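Reading time: 3 minutes

Can a machine do it yet? Paperwork on the kitchen table and other small chores

Every winter I get the same question from readers, usually right after the holidays, when the wrapping paper is gone and the house looks tired: is there a machine that will do this for me now? I love the question, I really do, and I have spent more evenings on it than I care to admit (and a fair bit of the grocery money, too). So let me tell you where I think we are, chore by chore, with a few tips that will help whether you ever buy a machine or not.

Floors first, the easy one. My Plonine has been going around the downstairs since August, and I would not give it back. The tip is to walk the room before you press the button. Pick up socks, charging cords and anything with a fringe. Put the dining chairs up on the table, seats down, the way restaurants do at closing. It takes me two minutes, and the machine then finishes the whole room instead of sulking under the sideboard!

Laundry is another story. Washing and drying, fine, we have had those for generations. Folding is where it all goes soft, quite literally. A towel is simple enough, but a fitted sheet defeats most people I know, so I can hardly be cross with a motor. Until something better comes along, fold the sheet with a corner tucked over each hand, and store the set inside its own pillowcase.

Then there is paper, my own weak spot. Manuals, spec sheets, warranty cards – they pile up in the drawer under the toaster until the drawer won't shut. A machine that could pick up a single sheet, read it and file it would be worth a great deal to me, and I think we are closer to that than to the fitted sheet.
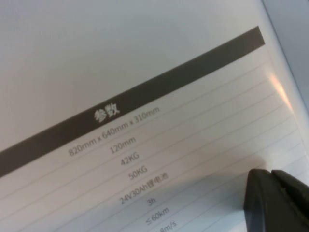
Reading is the half that is nearly done. Printed numbers such as a size in millimeters or a weight in kilograms are plain enough for a machine to make out when the light is kind. Glossy paper under a bright lamp is harder, for you and me as well, so move the lamp to one side before you copy anything down. Picking up is the slow half. A thin sheet lying flat on a smooth table has no edge to get hold of. Slide it toward the table's edge until a little hangs over, or lay it on a folded dish towel, and it comes up easily.

While you have the sheet in your hand, do what I do with anything that has a battery or a motor. Copy the size, the weight and the charging time onto a strip of masking tape and stick it under the machine. You will bless yourself the day you have to get it up the stairs or find a shelf for it. The sheet itself goes in a folder by room – kitchen, garage, yard – and never by brand. I tried by brand once, and could not for the life of me remember whether the hedge trimmer was a Brulent or a Buzatu.

In the workshop, sorting screws is a job I would happily hand over. I still do mine with a muffin tin and a magnet wrapped in a sandwich bag: lift the steel ones out, turn the bag inside out, and they drop where you want them. If you have a Vovier bench vacuum, stretch an old stocking over the nozzle first, so the little washers stay out of the dust bin.

Next time I want to get into dishes, glasses especially, and the best way to load a rack so that nothing rattles.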